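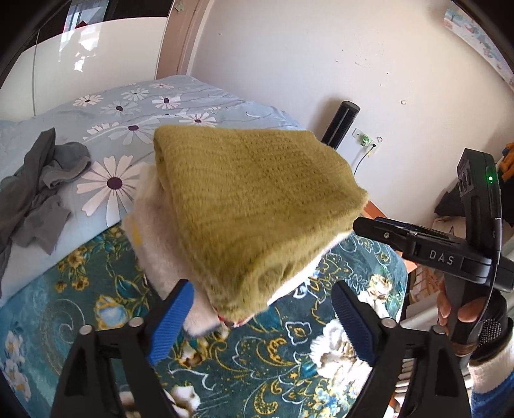
Olive-green knit on top of a small stack, bed behind.

Suswood Evening Classes – Care of Clothes at Home
Handout 4: Folding and stacking knitwear

In the last class we did shirts and trousers. Today we work with knits, and the rules are a little different. A shirt keeps the line of the fold. A knit does not keep it so well, but it remembers the weight that was on it. For this reason we fold knits in few layers and we don't press them with the hand.

Basic fold, on the bed or on a table:
1. Lay the sweater with the front side down.
2. Bring the sleeves across the back, one over the other.
3. Fold the two sides to the middle.
4. Fold once from the hem to the neck. Thin knits can take a second fold.

Please check the width against your shelf before step 3. The Drastley shelf in our classroom is 34 cm deep, so make the folded piece a little smaller than this.

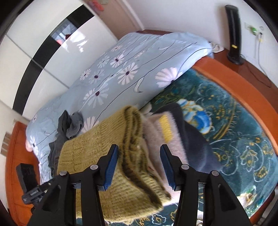 When you carry a stack, support it from below. Thick knits are soft at the edges and they like to hang down over the hand. Smooth or slippery fabric slides easily, so I prefer to carry it separately. Small things such as tights do not go in the stack. Roll them and put them in the drawer box.

Openwork knits need more attention. The holes catch on rings, zippers and hooks, and one pulled thread can spoil a whole row. Close all zippers first – also on the clothes which lie under.

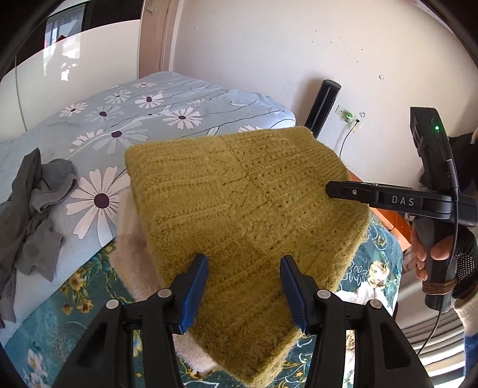
Fuzzy yarns leave hair on the neighbors. You can put a sheet of thin paper between a fuzzy piece and a dark one. Posamine paper is good for this, but any paper without acid will do.

How high should be the stack? Four thick sweaters are enough. With more, the lowest one becomes flat and you will not want to take it out.

Homework for Thu 28 November: fold one shelf at home and leave it for a week. Write down which pieces opened and which stayed closed. Reading: the Sotelo booklet, page 118, only the part on wool.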